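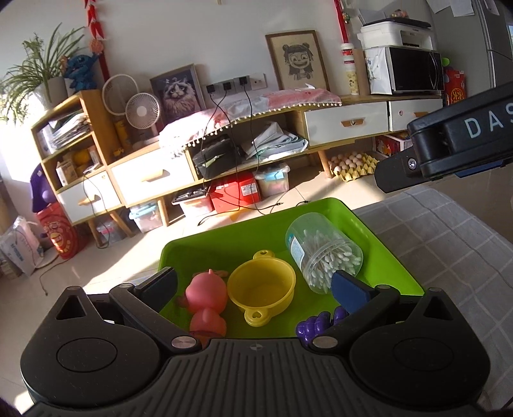

The tray method, or how to stop losing small things

Every living room has a drift line. Hair bands, cotton swabs, the bit of a toy that goes with another bit. It gathers on the table, then on the cabinet, then in the drawer you can no longer shut. Stojan Dimitriou has been clearing other people's drift lines in Dirnbridge and the villages out towards Skumcombe for years, and he starts every job the same way. One tray. Bright colour. No lid.

"Lids are where it goes wrong," he told me, on the phone, between two houses. "You put a lid on it and you've made a cupboard."

Lime green is good. Anything loud is good. You want to notice it when you walk past with your tea. Into it goes whatever has no home: a toy strainer, a tub of swabs, a pink rubber thing, plastic grapes. No sorting yet. Sorting comes at seven in the evening, takes 20 minutes, and if it takes longer the tray is too big.

I tried it in July, with the windows open and the fans going. First evening, hopeless. I kept the lot. Second evening I got braver. The swabs stay in their own clear tub, which is fine, leave them in it, just give the tub an address. Mine is a drawer. Toys go low down, where small hands reach. Paper goes in a stack and the stack gets one cube of the shelf, one, and when its full you deal with it.

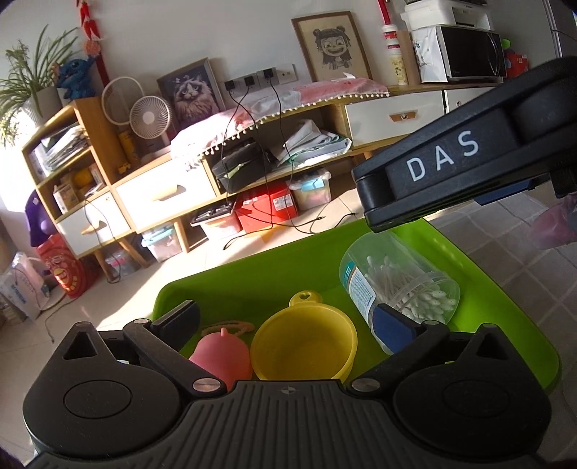 Then the low cabinet, which everyone forgets. The drawers get all the attention and the open bit underneath gets the bags, the folded stuff, the boxes bought to hold other boxes. Dimitriou likes clear bins there. You can see what's in them without getting down on the floor, and a white lid shows the dust so you wipe it. Cables he won't touch till last. "People lose heart with cables."

Tops of things are allowed to be nice. A cloth with a bobbly fringe, a plant, a soft toy somebody loves. He is firm on this, firmer than I expected. A client in Skumcombe stripped every surface bare and rang him a month later, miserable, wanting her ornaments back out of the loft.

Cost? Hardly anything. I paid 190 pence for mine at Alvarado, the hardware place behind the station, and they had a stack left. Skeltis do a sturdier one with handles, but you don't need handles. It isnt going anywhere.

One more thing, before I run out of page. Hooks and loops. If a toy has a loop, or a tab with a hole in it, hang it up. A row of hooks inside a cupboard door took me nearly 40 minutes, most of that looking for the drill, and the tray has been half as full ever since. The drill now has an address too. Bottom drawer, left.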